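News from the toy kitchen corner

Since July the toy kitchen at Plakgate has a new shape, and several families asked me to write down what we changed. I am glad to do it, but please be patient with my explanations. I am more used to setting tables than to writing for the newsletter.

For those who don't know the place: Plakgate is the toy library behind the Renaud bakery, up the small stairs. We lend toys to 262 families, and the kitchen things are what the children ask for first. A train set can stay on the shelf for a month. A saucepan with a piece of pretend food in it goes out the same afternoon it comes back.

The trouble was always the sorting. For a long time we kept everything in one big chest, food and pans and plates together, and when a child wanted to cook, the first ten minutes went to digging. Small pieces went to the bottom and stayed there. Monique Bodin, who keeps our lending book, wrote to me in spring that the list had 402 kitchen pieces on it and she could put her hand on maybe half. She was not angry, but she underlined the word "half".

So we took everything out of the chest and began to lay it on tables in small groups, the way you would do it in a real kitchen before guests come. What cooks goes together. What is eaten goes on something flat, so it doesn't roll away. I learned this from my aunt, who had a very narrow kitchen and put all her vegetables on trays, also when there was only one onion.
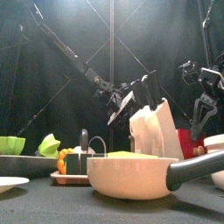 Trays are the biggest change, and I recommend them to every parent with a play kitchen at home. A child sees a tray and understands that the things on it belong together for now. When the game is finished, you lift the tray and the table is free. With a basket it is the opposite, because a basket hides what is inside and the child must turn it over to find the corn. Trays don't need to match. We have thin ones and deep ones, and metal ones make more noise, but the children like the noise and I have stopped to mind it.

The second thing we decided is to leave some food in the pans. Before, I always emptied them, because it looked tidy to me. Nathalie Dhillon, who comes with her twins, told me that her girls never touch an empty pot. They walk past it. If there is something inside, even one flat yellow piece, they start at once: it must be stirred, it is burning, somebody must call the fire brigade. I tried it and she is right. Now I put one thing in each pan before we open, and the rest the children do by themselves.

With the knife block I was more careful. Some parents don't like to see one in a play kitchen, and I understand them. We talked about it over coffee and agreed to keep it, but it stands behind the pots and not at the front of the table. If you prefer to borrow the kitchen set without it, please tell Monique when you sign and she will make a note in the book.

We also had a question about colors. One father asked if we could bring all the food in natural colors, so that the small ones learn correctly. I thought about this for some days. My answer is that a child who has peeled a real carrot will not be confused by a toy one, and a vegetable in very bright green is easy to find under the sofa. The yellow star is a different matter. I don't know what food it should be. My nephew says cheese, Monique says pasta for soup, and in the lending book it is written only as "star, yellow". It stays with the vegetables until somebody tells us better.

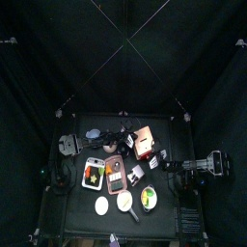
How to borrow a kitchen set

You can take one set for 3 weeks, and you can make it longer one time if no other family is waiting. A set is one tray or one pan with the food that goes with it, and 4 extra pieces which the child chooses alone. Please let the child really choose, also when the choice is strange. We had a boy who took four lids and was very happy with them.

Before you bring the set back, please wipe the pieces with a damp cloth and let them dry in the open air. Don't put them in the dishwasher. Some of the older things from the Rarkness box have painted parts, and the paint comes off in hot water - we lost a nice teacup this way. If something is broken or missing, write it on the paper in the bag. There is no fine.

Coming next

The Revitance shop has promised us a shelf, and when it is here we will move the plates and bowls to it, so there is more place on the tables for cooking. If you have trays at home which you don't use any more, we take them gladly, all sizes, also scratched. Leave them with Monique any afternoon until five. We still look for a small whisk.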